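Outdoor Recreation Planning, handout for unit 4 — Day-use parks

Revised Nov 30, 2023

A day-use park is one that closes at night and has no campsites. Most visitors come from nearby, stay a few hours, and decide to go on the same day. Planning starts from those habits.

**Terms**

- *Turnover*: the number of times a parking space is used in one day.
- *Peak load*: visitors on site at the busiest hour, not the daily total.
- *Anchor*: the feature most people come for, such as a falls, beach, or overlook.

Hiltdale is the main case for this unit. It has 200 parking spaces, a river overlook, and 14 picnic sites. Turnover is low in May and rises once the swimming area opens. 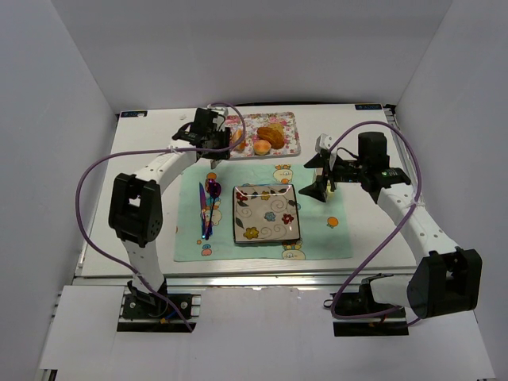 *Tabletop with a serving tray near the back.*

**Picnic areas**

Place tables within a short walk of parking. Groups carry coolers and will not go far with them. At Hiltdale the sites farthest from the lot stay open on days when the rest are full. Nordin moved its tables closer to the lot and left the old clearing as lawn.

Spacing matters as much as distance. The course standard is 20 feet between tables, or 22 where grills are fixed in place.

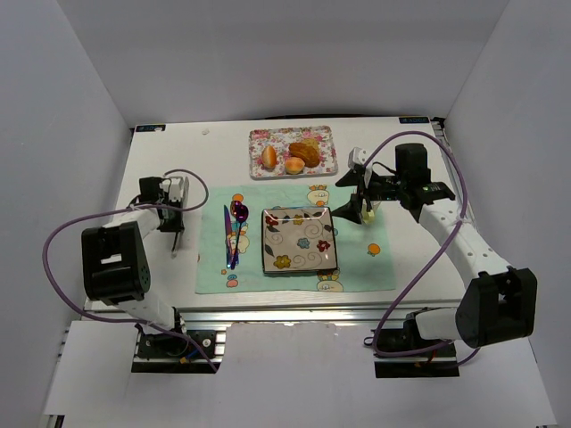 Shelters are sited after the tables, on level ground and out of the main wind. A three-sided shelter has a back wall and two side walls, with the front left open. The same plan can be seen in the walls around the white tabletop, where the near edge is the open one. Turn the open side toward the view only if the wind allows it — Nelitz did not, and its shelter is little used in spring.

**Reading for next session:** the Fetero trail survey, sections on loop trails and bike access. Bring the Hiltdale base map.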